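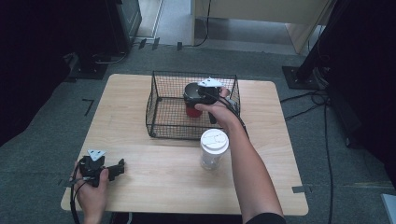 The meeting was about the Valdovinos room in the Bristance building, and mostly about the table and the small things which are kept on it and near it. Present were Eusebio Flores (chair), Mark Anthony Cabrera (minutes) and the members who use the room regularly. Mr. Flores opened the meeting and asked if we could begin with the basket, as many messages were written about it. The black wire basket stands now toward the back of the table, with the red cup in it, and the white cup with the lid stands in front on the wood. Some members like this order and some would like everything to be inside the basket. The discussion on this point is written further down.

Meeting of the Valdovinos room users
Date: 29/03/2020

Minutes of the last meeting

The minutes were read and accepted with one correction. It was written that the shelf in the corridor belongs to our group. It belongs to the building, and we have only permission to use it. Mr. Cabrera will correct the text and send it again.

The basket and the cups

Mr. Flores said that the basket is good because one can see through the sides what is in it, and it does not hold dust. A member asked if the wire can scratch the table when somebody pulls it and does not lift it. Mr. Cabrera answered that he looked at the bottom of the basket and did not feel any sharp point, but he would still prefer to lift it. There was a proposal to put felt under the corners. Another member remarked that felt falls off from wire very quickly, and she has tried it at home with a similar basket from the kitchen. A thin cloth under the basket was also proposed. Three members were for the cloth and the others had no opinion.

About the cups there was a longer discussion. The question was if the cup with the lid should stay outside the basket. The member who proposed this explained that she takes it often and does not want to reach over the rim each time. Mr. Flores had no objection but he asked that the lid is always put back on the same cup. Last July we had cups in one cupboard and lids in another, and to bring them together took a whole afternoon.

Decided: the basket stays on the table at the back side. Cups without a lid go in the basket. Cups with a lid may stand on the table. We try the cloth until the next meeting. Mr. Cabrera brings one from home.

The table top

Mr. Cabrera reported about the surface of the table. He would like that we take care of it now, while it is still nice, and do not wait until it has rings from cups like the old one had.

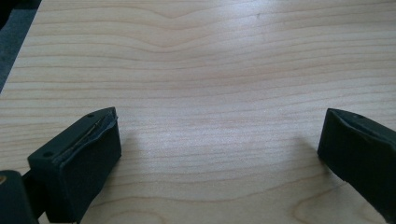
The table top, with the pattern of the wood grain.

He has asked the firm Wirnia, who delivered the table, what we may use for cleaning. They answered that a soft cloth with a little water is enough for normal days, and that one should wipe in the direction of the grain. For spots that do not go away they recommend the cleaner Cliren. One bottle has 800 ml. Mr. Flores asked how long such a bottle lasts and Mr. Cabrera could not say, he thinks a long time if we do not pour it directly on the wood.

A member wanted to know if the table should be oiled. Wirnia wrote nothing about oil in the letter. It was agreed not to oil anything before we have an answer in writing. A second member said that his father oiled a table of light wood and it became yellow, and that he would be sorry to see the same with this one, where the lines in the wood are so pleasant to look at. This was noted.

Somebody asked also who wipes the table at the end of the day. Until now it was the person who goes last. The problem is that the last person does not always know that he is the last. After some talking it was agreed that each person wipes the part he has used, at once when he finishes, and small crumbs are taken away with the hand or with a dry cloth first, so that they are not rubbed on the surface.

Decided: one bottle of Cliren will be bought. It is kept in the corridor and not in the room. No oil for the moment.

The measuring things

The tall measuring cylinder of clear plastic was the next subject. It is used by the members who mix plant food for the balconies, and it falls easily when somebody pushes the table.

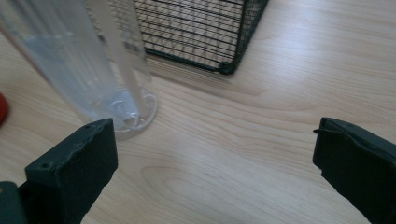
Mr. Flores said he does not wish to forbid it on the table, he asks only that it stands away from the edge when it has liquid in it. The plant group would like to have also a larger one. The largest they have found goes up to 2000 ml. A member said that this size is too high for the cupboard, and the discussion stopped there for a while, until Mr. Cabrera went to measure the cupboard with a tape. The inside is lower than we all believed. A jug with a scale on the side would fit, and the plant group will look if they can find one in this size.

There was a question about washing. The cylinder should be rinsed with clean water after use and put with the opening down on a towel. Hot water is not used, as we do not know what the plastic can support. The plant group will write this on a small paper and fix it inside the cupboard door. Mr. Flores asked them to write it in large letters.

Decided: the cylinder may be used on the table, filled only as far as needed, and goes back to the cupboard afterward. No larger cylinder is bought.

The carpet

The gray carpet was cleaned by the building before the winter. A member finds that it looks well but that one feels sand near the door. Mr. Cabrera has written to the building office to ask for a second mat. There is no answer yet. It was also asked what we do when water falls on the carpet. For this we have paper towels, and they are now kept on the lower shelf in the corridor. It is important to press and not to rub.

Moving the table closer to the window was proposed again. Most of the members prefer it in the middle of the floor, so that one can walk on all sides of it. The proposal was not voted and it can come back another time.

Costs

Mr. Cabrera asked for permission to spend around 4 dollars for cloths and for the felt, in case the cloth under the basket is not a good solution. It was given. The cleaner is paid from the money that was left from the table.

Various

One member offers a tray which she does not use. She will bring it so that we can see if it fits beside the basket. Another member asked that people write their name under their own cups, with a pen that can be washed away. Mr. Flores reminded that the key of the corridor shelf has to hang on its hook and not lie in the lock. A glove was found behind the cupboard and is now with Mr. Cabrera.

Open tasks

Mr. Cabrera: correct the old minutes, bring the cloth, buy the Cliren, write again to Wirnia about the oil.
Mr. Flores: speak with the building office about the mat.
Plant group: look for a jug, write the paper for the cupboard door.

The date of the next meeting will be sent by e-mail. Mr. Flores thanked the members and closed the meeting.

Minutes written by Mark Anthony Cabrera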